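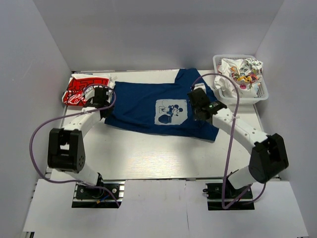
Why does the practice exam show 441 problems when the book's cover claims 2,000?
The online bank holds only the structural and geotechnical chapters, and the cover figure adds up every printed problem, worked example and end-of-chapter exercise across both volumes.

Ticket status: reopened by customer
Product: Sovum Civil Review, print and online bundle
Customer: Yasaman Kiani
Handled by: Tien-fu Yuen

20 November 2025, customer
I've read the answer posted at the top and I don't buy it. I went through the contents pages of both volumes and got 1,802. Where are the rest? Also, the retaining wall problem in chapter 9 gives a different factor of safety online than it does in print, and I'd like to know which one I'm meant to learn.

Reply, Tien-fu
Checked the contents pages. Your total matches mine. The appendix problems aren't listed there, and there are about 200 of them, so the cover is rounded. I've asked the Putthorpe office whether the wording should change.
On the retaining wall: print uses a soil unit weight of 18 kN/m³, online uses 19. Cleared the cache and tried a second account, same result.

Customer
"Rounded" is generous. And which unit weight is right?

Reply, Tien-fu
The problem statement says 18. Online is wrong. Cheng in the Trodham office has the source file and will correct it. Please work from the print solution until then.

Customer
Was told in June that the online solutions had all been checked against the book. Were they?

Reply, Tien-fu
I can't find a record of that check for chapter 9. Chapters 1 to 6 have one. Leaving this open until the fix is live and I've run the problem again myself.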